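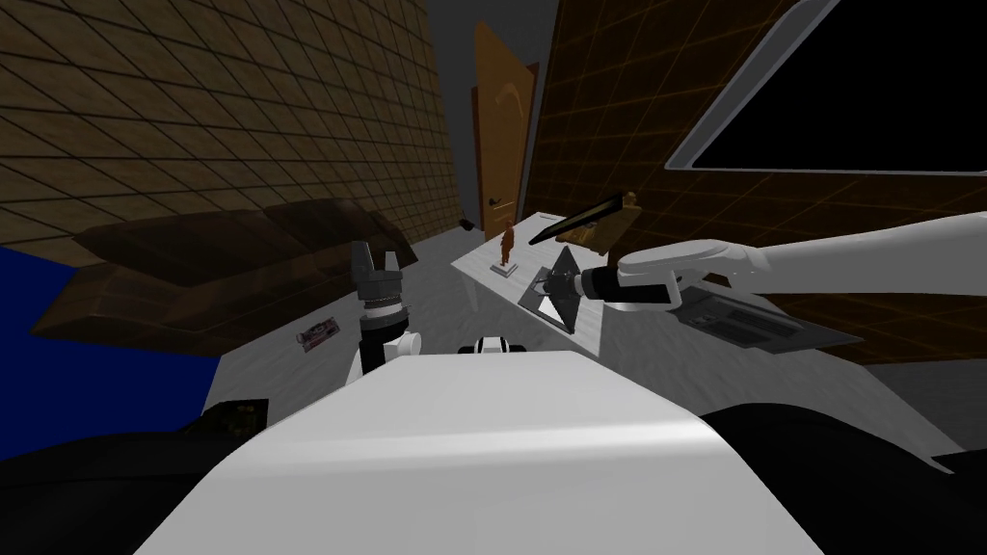 Simulated living room with the table task set up, from the lab visit in October.

I spent most of a day at Flirnness, the robotics lab that shares a building with the Fontana print works. I had signed up for the public visit mainly to hear about their work on training robots in simulation, and that took up the whole morning. There were fourteen of us in the group, mostly engineers from nearby companies, plus two high school teachers.

Check-in was slow. The front desk had our names on one list and our badges in another order, and we started late. Coffee was in the hallway. We were then taken up to the second floor, where the simulation group works, and Karthik Mridha met us there. He runs the part of the project that deals with generated rooms, and he did nearly all of the talking.

The project is called Vavel. The idea is to train a two-armed robot to handle household objects without spending months collecting examples on real hardware. A program builds rooms, fills them with furniture and small objects, and the robot model practices in them. The training set described to us has 1251 rooms. No person designed any of them by hand. The program picks a floor plan, wall and floor finishes, a few large pieces of furniture, and then scatters things on the tables and on the floor.

Mridha had one of the rooms up on the big monitor when we came in, seen from the robot's own position. It had a brown sofa, a white table, a television on the wall and a door standing slightly open at the back. One of the teachers asked why the walls had a grid on them and why part of the floor was bright blue. He said the finishes are drawn at random and that the group does not filter out ugly combinations. If the model only ever sees tasteful beige rooms, it learns to expect them, and then it fails in a real apartment with a loud rug.

The same goes for the objects. On the table in that room there was a small reddish-brown figurine on a flat base, a gray diamond-shaped frame lying tilted, a tan box with a long black stick across it, and a dark tray that two of us took for a keyboard. They don't belong together in any sensible way. Mridha said a tidy desk is a poor test. He wants thin things, flat things and things lying at odd angles, where a two-fingered gripper has to come in from a particular side. The right gripper was over the table, close to the frame, with the left one raised beside the robot's body.

The research result they wanted to show us was about where training time goes. In their first version every room was used equally. The model did well on boxes and badly on anything thin or standing upright. In the current version, the system keeps a running score for each kind of object and each approach direction, and it draws new practice attempts mostly from the ones the model is failing at. They call this part Bamby. I asked what the name stood for and was told it was the name of a former student's dog.

The numbers he gave us were for a held-out set of 105 rooms that the model had never practiced in. Each room gets 100 attempts with different starting positions. With equal sampling, the robot finished the pick-up task in a little over half the attempts. With Bamby turned on it finished in almost three quarters, with the same total training time. The gain came nearly all from upright and thin objects. On boxes there was no real change, and on flat trays the new version was slightly worse. He put the tray result on the same slide as the others and spent several minutes on it. Their current guess is that the score drops too quickly once the model starts getting trays right, so it stops practicing them too early.

Questions went on for a long time. Someone from a packaging company wanted to know how much of this carries over to a real robot. The answer was that they have only tried it on a small number of objects and would not give a figure yet. Contact is the weak point. In simulation a figurine tips over in a fairly clean way, and a real one slides, catches and rolls. Cloth and cable are left out of the project completely for now. Another visitor asked about computing cost. Building the rooms is cheap and can be done overnight. The practice attempts are the expensive part, and most of the budget goes there.

I asked about the viewpoint, as the robot's own body takes up a good part of the view at the bottom and the arms can cover objects on the table. Mridha said they had tried a higher camera position with a clear view and the model learned faster from it. They went back to the lower one for the main experiments, as it matches where the camera can be mounted on the hardware they have.

Lunch was sandwiches in the Fontana canteen, included in the visit fee. There is a framed floor plan of the building from 1944 by the stairs, when the whole place was one machine shop, and the lab's second floor is marked on it as pattern storage.

The afternoon was less useful for me. We had a talk on grant funding that ran long, then a walk through the mechanical workshop, where we could look but most of the benches were not in use. I left before the closing discussion to catch the 4:10 train.

For anyone thinking of going: ask for the simulation group when you sign up, as the visits are split by topic and the form does not make this clear. Parking is on the Fontana side and you need to give your plate number at the desk. The slides are sent out afterward by email. Mine came the following week, and the tray numbers were in there too, on page nine.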